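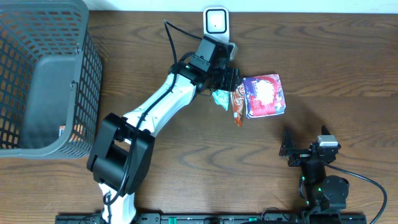 29th August

Snack day! I've been putting off sorting the snacks for so long that I'd forgotten what we had, and the cupboard door had stopped closing, so after lunch I gave in and got going at the big table. I do love that table (the swirly grain, mostly) and it's nice to have an excuse to spend an hour at it.

The plan was simple: everything for the Hotamow trip goes in the gray basket, everything else goes back in the cupboard. I spent $14 at Rostover last week on little packets of this and that, which felt like plenty until I remembered how long the drive is. 437 miles! Last November we'd eaten the lot before mile 100 and had to stop for those awful crackers.
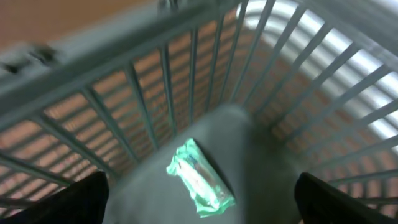 I'm a bit in love with small packets right now. They tuck in anywhere, and you don't end up with one giant open bag going stale in the back seat. I still want something salty, and maybe those Burno wafers if they're on sale. Must also remember to look for the cooler, which I think is in the hall closet under the coats.

Tea now, then the bathroom stuff. I haven't even thought about clothes.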